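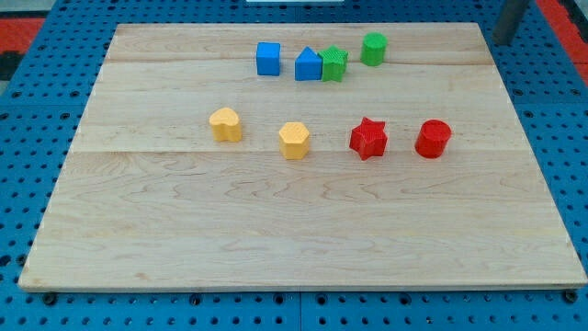 One reader wrote in to ask if you can get dried hair dye out of a tint brush or if you just toss it. You can save most of them. Been doing this at my kitchen sink since beauty school, so here goes — quick version.

2 min read

Tint brushes. Soak in warm water with a squirt of dish soap. 3 minutes, then work the bristles with an old toothbrush. Still crusty? Rubbing alcohol, rinse, repeat. Dry them lying flat, water gets in the handle otherwise and they stink.

Round brushes. Rat tail comb down each row first, pull the hair out. Then wash. Never soak the ones with a wood handle, teh finish lifts.

Combs. Tall jar, disinfectant mixed how the label says. Leave up to 10 minutes or whatever your bottle tells you. Rinse, towel, done. Change the jar every day you use it.

Clippers. Unplug. Brush the hair out of the blade, 2 drops of oil, run them a few seconds, wipe. Every time, not once a month. Mine went dull last November from skipping it.

Towels. Dye towels get there own load. Cold rinse right away. Buy dark ones — black or brown, save yourself the trouble.

Dye on the counter. Baking soda paste, wipe, don't scrub hard. Test a corner first.

More on flat irons when I get a minute.

Comments (2)

Flotmont: alcohol worked on my brushes, thanks. Smelled awful tho

lavov109: What about curling iron gunk?

Contact | © Plunik Hair Tips | Back to top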